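Report on the Department Visit to the Kekine Open Day
Prepared by Fatima Bashir, second-year group, Darniddale Technical College
Supervisor: Khurram Lashari

1. Purpose of the visit

On 23rd July our group attended the open day held by Kekine at its Prokcombe site. The visit counts toward the Applied Automation module. Each student was asked to observe one work area and report on it. I was assigned to the handling area, where a robot arm was shown working with packaged goods on a tabletop. A total of 21 students took part.

2. The handling area

The arm carries a two-finger gripper and a small camera at the wrist. Visitors could follow the camera view on a monitor beside the table. Our guide explained that a box set down at an angle is a harder target than one placed square to the table, and that the gripper must turn to match it before closing.

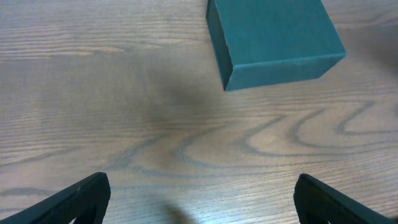 Figure 1. Wrist camera view with the gripper open and the teal box set at an angle on the table.

The fingers have a fine ridged pattern on their faces. I also noted the soft shadows on the wood near the box. During the question period, Mr. Lashari asked whether shadows of this kind affect the vision software. The guide replied that they can, and that the lighting at Prokcombe was changed in March for this reason.

3. Packaged goods

The second part of my notes concerns an open gift box with a divider inside. One compartment holds a bag of Hacks sweets, cinched at the middle, and the other a cup in clear wrapping. Both have shiny plastic surfaces that reflect the light – a point the guide raised again when we discussed camera settings. The raised lid also limits the directions from which a gripper can approach.

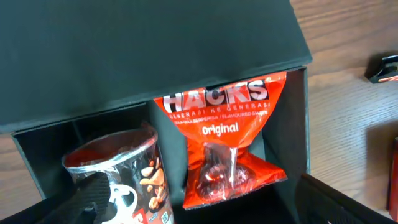
4. Remarks and further work

The session lasted 78 minutes, including questions. I would have liked more time at the control desk, which was shared with the group from Cârstea. For the module project I propose to compare two finger surfaces, one smooth and one ridged, on film-wrapped items. A request for sample finger pads has been sent to Kekine.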